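A Stand for the Spoon

Fouzia Sethi bought her first utensil stand in March, for a kitchen in Ullside with one drawer. The drawer already held the forks, the corkscrew and a ball of string, so the long-handled things had been living in a jug next to the stove. The jug tipped over most weeks. The stand hasn't yet.

A utensil stand is a simple piece of kitchen furniture. There is a heavy base, a pole, and something at the top for the tools to hang from or lean on. Most are stainless steel. They take up less counter than a jug of the same capacity, and air gets all the way around the spoons, which matters if you wash up by hand and put things away damp.

Sethi writes a small newsletter on kitchen storage called Roncombe, and over the winter she tried 6 stands at home. The cheapest cost $2 at a church sale. The most expensive, from a shop in Hiebert, was $50 and came with a set of ladles she gave to her sister.

What to look for

Start with the base. It should be wide enough that you can lift a spoon off one side without holding the pole with your other hand. Sethi loads one side only, with the heaviest ladle she owns, and then gives the table a bump. Two of the stands went over.

Next, check the height. A tall stand looks good on an open table but may not fit under wall cabinets. Measure from the counter to the cabinet and leave room for your hand on top of that.

Then look at the join between pole and base. On many models it is a single screw from underneath, and it works loose. Tighten it when you clean the stand.

Wood on steel

Wooden handles are the hard part. Many have no hole or loop, so they can't go on a hook. Sethi leans hers, head up at the top of the stand and handle slanting down where she can reach it. A rim helps, as it keeps the head from sliding off.

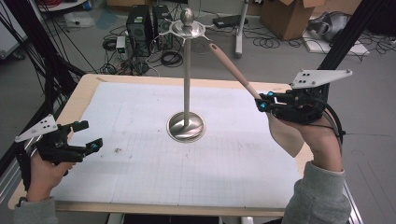

Keeping it clean

Polished steel shows every fingerprint. Warm water and a drop of dish soap are enough for most of it, followed by a dry cloth. Do the base last, when the drips have finished coming down. Grease builds up under the top piece, so run a finger around there once a week.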